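Home Gallery Making Places About

Print this page | E-mail to a friend

Purple wool and white columns: a wander round the upstairs hall at Pekudach

Reading time: 4 minutes

I've been promising a gallery of the upstairs hall for ages, mostly to people who have only ever seen the front of the building and think it's all car park. So, finally, on with it! There are only three pictures this time (I do know, I said there'd be more) but between them they get in a good bit of what I like about the place, plus some purple knitting, and I'm never going to say no to purple knitting.

If you've not been, Pekudach is the big pale block at the bottom of Curnell Road, with the bus stop outside and a door that sticks. You go in, you go up, and there you are in a long hall that feels much too grand for what goes on in it. When I first went, it was for a yarn swap on a wet Wednesday, and I'd expected a room with a tea urn. There was a tea urn. But there were also columns! Proper ones, with the fine grooves running all the way down and a thin gold band at the top, like something you'd see in a theatre foyer. I stood about gawping at them with a carrier bag in each hand until someone asked if I was all right.

I've since learnt the architectural word for the grooves (fluting) and I now use it far too often. My sister has asked me to stop.

The thing I like is the mixture. There are the columns with their gold bands, and then right overhead you've got plain fluorescent lights, the sort you'd find in a school. There's dark wood on the stair rail and white on the steps. The floor is a greyish sort of colour that looks green or blue depending on the weather, and it's got a shine on it, so wool shows up beautifully if you drop any, which I do. I once followed my own ball of sock yarn most of the length of that hall. Gesirar four-ply, if you're wondering, and it rolls like a marble.

As for the knitting, regular readers will know we've been having a purple year. It started with a bargain. I bought 20 balls of the stuff from the Vasylenko shop when they were clearing the back shelves, and I told myself it would do for everybody's presents and I'd be finished by July. I wasn't. I've now used nearly 200 metres on one cushion cover alone, and I've had to go back and unpick the border because I can't count past 71 without somebody talking to me.

What I will say for it is that it photographs well. Most purples go either navy or pink as soon as you point a lens at them (my plum cardigan looks brown in every picture ever taken of it), but the violet holds up, and against all that white and grey it really sings. I do like a rib for this as well. A flat stocking stitch just lies there looking like a dishcloth, whereas with ribbing you get all the little shadows down the sides and it bunches up nicely when you fold it.

A few people wrote in after the last gallery asking about foam blocks, so a quick word on those. I use mine for everything. You can pin on them, you can lean work against them, and you can kneel on them when you're on the floor sorting things into heaps and your knees aren't what they were. I don't buy special knitting ones. Mine came out of a garden centre kneeling-mat bin, cost me £2, and has outlived a fancy interlocking set that cost a great deal more. Go for a pale colour if you can, because you can see at a glance where your edges are, and you'll spot a stray stitch marker before you tread on it.

Right, pictures. Do look at the edges as well as the middles, there's plenty going on round the sides.
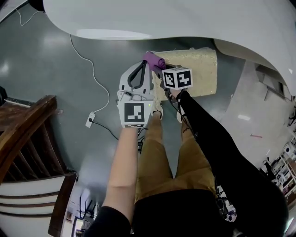

Purple on the corner of the beige foam block, with the stair rail off to the left. 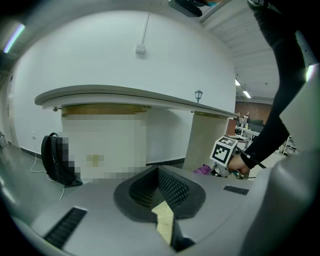
My favourite little thing in the hall, up on the long white shelf: an ornament like a tiny street lantern.
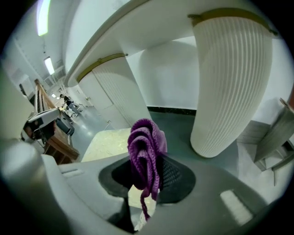
Photographs: Zakhar Nechyporuk, for the Pekudach gallery pages

The last of the three is the one I've got as my desktop at the moment. You get the purple knit with its tail hanging down, and the two columns behind it with their gold bands, and the hall going off into the distance with the wood running down the left. I've looked at it every morning this week and I still haven't decided whether the pale mat by the column is yellow or cream. Yellow, I think. Yellowish.

I'd love one of those lantern ornaments for my own windowsill, so if anybody has seen something similar for sale, do drop me a line (there's an address on the About page). It's small and dark with a thin post. I've tried two gift shops and the big garden centre and come home with a candle I didn't want.

Next time I'll have the finished cushion cover, border and all, and with any luck the blanket squares too, if I can get them all the same size. They're currently nothing like the same size. If you've got a tip for evening up squares that doesn't involve starting again, send that as well, and I'll put the best ones in with the next lot of pictures.

Print this page | E-mail to a friend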